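Kyung-tae Yoon has a quote from Hivia pinned above his desk, and he has crossed out the total twice. He runs the trial bench at Biswood, where a pair of arms has been sorting produce since May, and it falls to him to say whether the company should buy more of them.

"The arm is the part everyone budgets for," he says. "Then come the fingers, the mats, the spare cables and somebody's afternoons." His own list of extras came to nearly $4000 before a single piece of fruit had been moved. The line for grippers alone was $1609.

I asked whether that was bad luck or bad planning. "Planning," he said. "Mine."
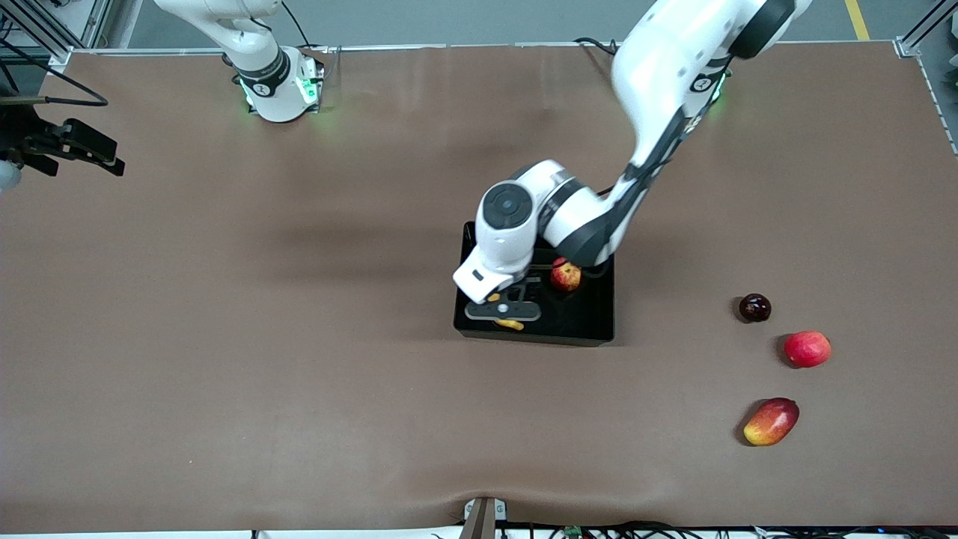 Page last changed: August, 4:10 p.m.

The bench work is plain stuff: a black tray, an apple in it, a plum, another apple and a mango out on the mat. Yoon likes it that way. He distrusts demonstrations where every object is the same size – "a mango doesn't sit like a plum, and I want to pay for the mango."

Celeste Loureiro, who signs off on purchases, is harder to please. She has read the Arudex brochure and was not moved by it. "They promise payback in 2000 hours. Hours of what? If a person is standing next to it, I'm paying for both."

She also wants to know what happens when the supplier loses interest. Moreira, the last firm Biswood bought from, stopped answering emails within a year of delivery, and the conveyor it sold them still needs a part. "So now I ask for the spares price first. Two salesmen have changed the subject."

Would she approve a second bench? "Ask me when the first one has a full year of repair bills." Yoon thinks she will say no, and he hasn't decided whether he'd argue. He has asked Hivia for a rental price instead and is still waiting for it.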